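Simulated trials need rules of their own

The Bromeck code of practice runs to 110 clauses, and 10 of them deal with simulation. That is too few. Firms such as Wegener now settle most of their grasping tests on a computer before any hardware is switched on, and the code should say plainly what such a test must record.

Jamila Khondokar, writing for the Sislow working group in February, proposed that every simulated trial should state the starting position of the gripper, the objects placed on the table and the viewpoint used. We support her proposal. A result drawn from 604 trials means little if a reader cannot learn how often the object was partly hidden from view, or what else lay within reach of the fingers.

Some members object that this adds paperwork - and it does. The Grustden laboratory found that the extra entries took 20 minutes for each batch. We consider that a fair price. The duty to record should fall on the person who sets up the trial, and it should apply to failed attempts as well as successful ones.
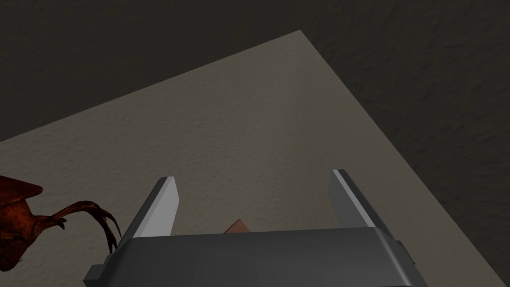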